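Reporting on Schools and the Courts
Handout 4: Writing about a charge before there is a verdict

Welcome back, everybody. Last time we spent so long on the school board story that I never got to the part I care about most, so let's begin there. When a teacher, a coach or a bus driver is charged after something happens at school, your first draft gets written in a hurry, and that is when the small words go wrong (I have the old correction notices to prove it!).

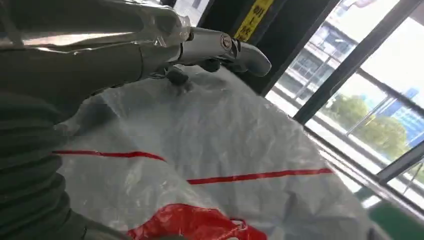
A charge is an accusation, and your verbs have to carry that for the whole story. "Police say she struck the boy" tells me who is talking. "She struck the boy" tells me you are willing to stand up in court yourself. The same care goes for anything you describe from a video or a still. A blunt silver fingertip can point down toward the floor, and you may write that it points down; what it did a second later you'll have to get from somebody who was there.

Now, our practice case for Wednesday is the Rosetti file, which you should have read by now, all 113 pages of it. Rosetti is an assistant coach charged with assault after a shoving match in a locker room. Two students gave statements, Odo and Policarpio, and they disagree about who shouted first.
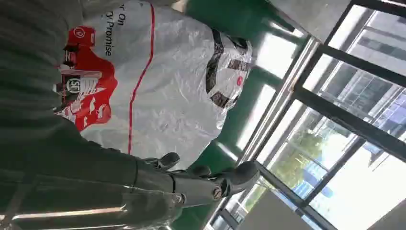

Please leave both students' names out of your story. They are minors, and our class rule is that minors stay unnamed even when the paperwork spells them out in capital letters. "A sophomore on the team" does nicely.

Call the defense lawyer, Kustetti, before you file. If the call isn't returned, write that you called and when. I'd like the time of day in your notes too, because editors do ask, usually while you're eating lunch.

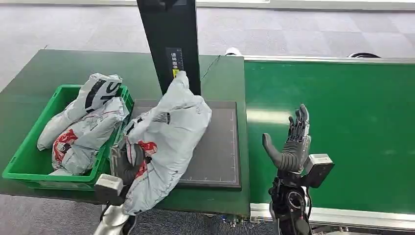
For the next meeting, bring:

A story of 40 lines or fewer
Your notes, messy is fine
The court date, checked with the clerk 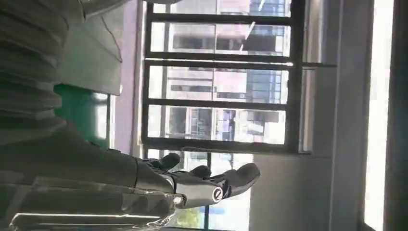
I'll be in the newsroom lab until 4 if you get stuck on the charging language.

Simão Peixoto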